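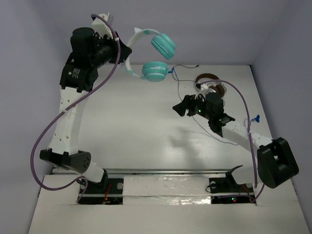

Nevum lumbar cushion review

By Ashton Ashby
April 2, 2018

I have had lower back trouble on and off since I changed to a desk job. My chiropractor in Prornham suggested trying a firmer support on my chair between visits, and the reception desk sells two of them. I bought the Nevum, made by Rurkora, which was the cheaper one.

The cushion is a block of dense foam with a zipped cover and a single elastic strap that goes round the back of the chair. It arrives squashed flat in a bag and takes a night to reach its proper shape. There was a smell for the first few days, which went once I left it by an open window.

On my office chair it sits well. The curve is deeper than I expected and for the first week I could only manage an hour or so before taking it out. After that I stopped noticing it. I still get stiff in the afternoons, but I get up from the chair more easily and the drive home is less of a chore. I can't say how much of that is the cushion and how much is the treatment, as I was having both.

It is less good in the car. The strap is too short for the seat in mine, so the cushion slides down whenever I get in or out. I ended up tying it on with a dressing gown cord.

The cover washes at 30 and dries overnight on the airer. The zip is stiff and the pull is tiny, so anyone with sore hands will want help getting the foam back in. The leaflet has 12 stretches in it, printed very small. My chiropractor crossed out 2 of them for me, so ask yours before you start.

I would buy it again for a desk. For the car I would look for one with a longer strap.

Print this review | E-mail to a friend

Comments

Eliseo Arellano: Same problem with the strap. Mine went round a dining chair fine but nowhere near the car seat.

P. Hämmerli: Does the foam go flat? I had a different make that was useless by June.

Ashton Ashby: Not so far, but I have only had it since the winter.

Contact us | Copyright 2018 | Back to top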